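**For release 12th December**

**Menley's play kitchen kits go out on loan from January**

Hi all, Lama Khoury here from Menley, the toy library in Zallstead. I write these releases myself, so please forgive the lack of polish. The news is that our new play kitchen kit, the Akl, can be borrowed from January, and I'm really excited about it! Each kit has six pretend utensils and a container to stand them in, and all of it goes home in one drawstring bag. 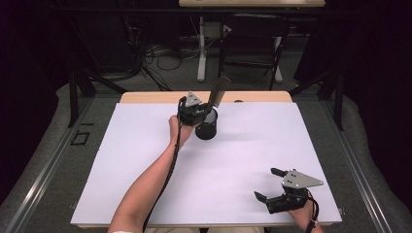
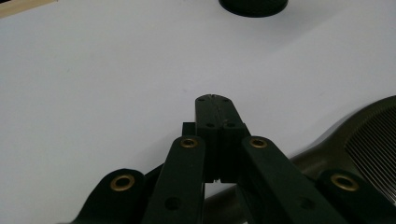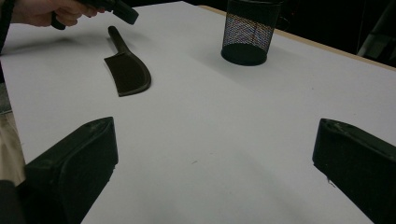
*At the white tabletop. In the last picture the dark brown cleaver is lying well in front of the black mesh container.*

If you have ever had a play kitchen in your house you know where the utensils end up. Mine were under the couch, in the bath, and once in a rain boot (the whisk, and we'd already replaced it). We lend play food and pans all year and they mostly come back, but the long skinny things go missing all the time. So for the Akl we started with the container and worked outward from there. Everything in the kit has a handle long enough to stick up over the rim when it's put away, so a kid can see what's in there and grab the one they want.

The cleaver was the piece we argued over. Stamatia Antoniadis, who put the kit together with me, wanted it in from the start and I wanted a second spoon. My worry was parents seeing a cleaver on the list and passing on the whole thing. Stamatia's answer was that you can't chop a pretend cabbage with a spoon, and I didn't have much to say back to that. It has a wide blade with a rounded lower corner, and a slim handle a small hand can get all the way around. It's in. The spoon lost out to a ladle, which I'm fine with now.

We spent a long afternoon on the container too, dropping things in and taking them out again. A tall one swallows the short pieces and a wide one lets everything flop sideways, and a light one goes over when you drop something in from too high up. I've read more reviews of desk pencil cups than any grown woman should. Mesh got my vote early on - crumbs of play dough fall through or can be poked out with a toothpick, and you can see at a glance if somebody has hidden a sock in there.

### How borrowing works

There are 40 kits to start with. Anyone with a Menley card can take one home, and loans run for the same stretch as our puzzles and board games. You can renew once if there's no line for it. Please bring the bag back too! We're forever short of bags.

If something goes missing, tell us at the desk and we'll swap in a spare. There's no fine for a first lost piece. Wash everything with warm soapy water and let it dry before it goes back in the bag, and please keep it out of the dishwasher.

Kits can be reserved at the desk now. Families without a card can sign up on the same visit with proof of address in Zallstead.

### Come and try it first

We're also running put-away games with the kit through January. Each one lasts 30 minutes and it's very simple: the utensils get spread out on the table, the kids cook something (soup, usually, it's always soup), and then everything has to go back in the container before the song ends. I was sure the cooking would be the popular half. In our tryouts the kids kept asking for the song again, so now we play it twice. Grown-ups stay in the room, and there's coffee.

### A bit about us

Menley lends toys, puzzles and games to families in Zallstead. We made 2,100 loans last year, and play kitchen things were the most requested shelf after train track. Our next kit will be the Akau, a tea set, and I'll write again when I know more about it. Right now it's two teapots and a disagreement about saucers.

If you'd like to visit, borrow a kit to write about, or talk to Stamatia about the cleaver (she has a lot to say), ask for either of us at the Menley desk. Mornings are quieter.

Lama Khoury
Menley, Zallstead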